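Nesley lab compares two grippers in simulation before buying hardware

The robotics group at Nesley has finished the first part of a comparison between two grippers for its small parts project. All tests so far were done in simulation, on one model of a robot arm fixed to a table. Real hardware will come later, and only for the gripper that gives better results.

The two candidates are a parallel gripper with long fingers from Felby and a shorter, wider model from Gilar. Both were tested with the same task. The arm must pick up a small object of irregular shape, carry it across the table and put it down inside a marked rectangle. The starting position of the object was changed a little before every attempt.

The group ran 3601 attempts in total. The first 2000 were used to adjust the controller, and these are not included in the comparison. In the remaining attempts, the long fingers lost the object less often during the transport. The short model was faster at closing, but it had more trouble when the object was lying at an angle to the fingers.

"We expected a bigger difference in speed and a smaller difference in holding," said Lachlan Whitelaw, who leads the tests. "With the long fingers the arm can stay higher above the table, and this gives the controller more freedom to turn the wrist. I would not say yet that the question is closed."

The most common failure was the same for both grippers. In 248 attempts the object turned between the fingers after the grasp and was then released outside of the rectangle. Whitelaw thinks that part of this comes from the way friction is calculated in the simulator, and he wants to check it with real objects before the team draws any conclusion.

The group also compared 9 positions for the simulated camera. A high view over the whole table made it easy to follow the arm and the target area together, but small movements of the object between the fingers were difficult to see from there. A low view from the side had the opposite problem. For the next round, the team will record two views at the same time — one high and one close to the wrist.

The controller used in the tests was written by the group together with the engineering office Yousafzai, which already worked with Nesley on a sorting line. It is planned to share the settings and the list of failed attempts with other laboratories in December. The models of the two grippers belong to their manufacturers and will not be part of this package.

Readers who want to see the simulation running can visit the group on Thursday at 3 p.m. in the main building. Registration is not needed, but the room is small and groups of students are asked to write in advance.
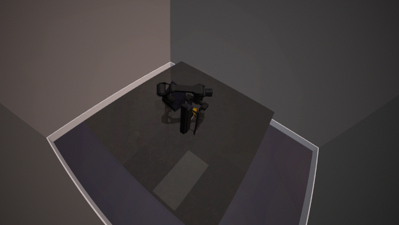
The simulated arm with the long-fingered gripper above the test table. Rendering: Nesley robotics group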